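## 4. Booking Your First Workshop Day in Skistico

You've set up your host profile, so now comes the fun part! This section takes you from a blank calendar to a live event with meals, classes and guest notes. It works the same way for a bread morning, a fermenting class or a full retreat day.

1. Open **Events** and tap **New Day**. Pick a date and a name guests will remember ("November Soup & Stretch" filled up fast for us).
2. Add your sessions in order. Each one gets a start time, a room and a host. You can have up to 6 sessions in a day.
3. Set the number of places. The limit is 46 per event on the Isley plan and 248 on the De Bruijn plan.
4. Under **Menu**, add each course and tick every allergen it contains. Guests see this list before they pay.

> **Note:** Courses are saved to your Ririne recipe box as you go, so next time you can drop in that lentil pie with a single tap — a huge time saver!

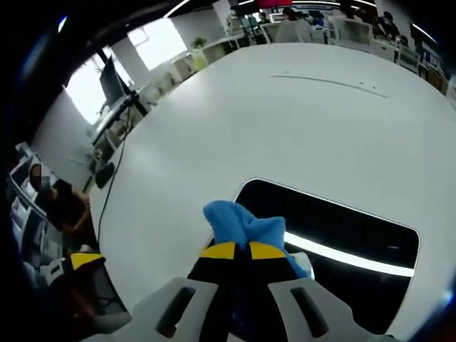
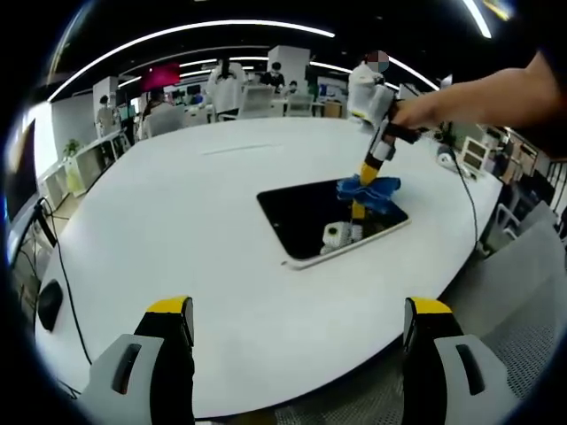
*White table, two views.*

5. Choose the questions guests answer at sign-up. We love "Have you done yoga before?" and "Any foods you can't stand?" The answers make planning so much easier.
6. Tap **Preview** and read the whole page as a guest would. Check the menu once more, then tap **Publish**.

> **Caution:** Changing a menu after publishing does not alert guests by itself. If you swap an ingredient, go to **Messages > Menu Update** and send the new allergen list to everyone who has booked.

### Waiting lists

Full already? Wonderful! Turn on **Waiting List** at the bottom of the event page. When a place opens up, the next guest has 4 hours to claim it before the offer moves down the list.

You can also move a guest by hand. Hold their name, drag it to **Booked**, and tap **Confirm** — they'll get their welcome email right away, with the menu attached.

Refunds and date changes are covered in Section 5.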